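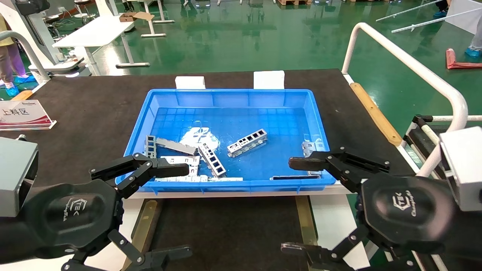 *Sheet-metal parts in a blue plastic tray on a factory work table.*

# How a Flat Sheet of Metal Becomes a Part

Look inside a computer, a washing machine, or the back of a vending machine, and you will find pieces of thin metal with bends and holes in them. These are called sheet-metal parts. They hold other things in place. Most people never see them, since they are covered up by the outside of the machine.

## It starts flat

Sheet metal comes to the factory flat, or wound up in a big roll called a coil. A coil can weigh around 4,000 pounds - more than many cars. The metal is usually steel or aluminum. Steel is strong. Aluminum is lighter and does not rust the way steel can.

## Cutting and punching

A machine called a press pushes a hard metal tool through the sheet, a bit like a cookie cutter going through dough. The piece that gets cut out to be used is called a blank.

The press can also punch holes. Some holes are for screws. Others let air move through, so the parts inside a machine do not get too hot. A row of square holes might be there for plugs or switches to poke through. Holes also make a part lighter.

The little bits that fall out of the holes are called slugs. They are swept up, melted, and used again.

## Bending

Try this with a strip of paper. Hold it by one end and it flops over. Now fold it the long way, so it looks like a letter V, and hold it again. It stays up much better. Metal works the same way, and a thin sheet with a bend in it is a lot stiffer than a flat one.

A part that is bent so it can join two things together is called a bracket. The shelf in your closet may be sitting on a pair of them.

## Trays and bins

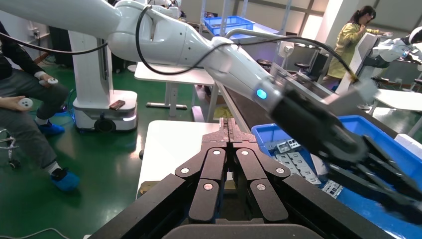 Small parts are easy to lose and easy to scratch, so factories keep them in plastic trays and bins. Bright colors like blue help, because gray metal shows up well against them. A bin can sit on a table while someone works, or ride along on a conveyor belt to the next place it is needed.

Many factories also put up signs to show what each area is for. The sign on the table at the top of this page says 上料区. That is Chinese, and it means "loading area," the place where parts are put in so the work can begin.

## Words to know

**Blank** - a flat piece of metal cut to shape, before it is bent

**Bracket** - a part that holds or joins other parts

**Coil** - a long sheet of metal wound into a roll

**Slug** - the scrap left over from a punched hole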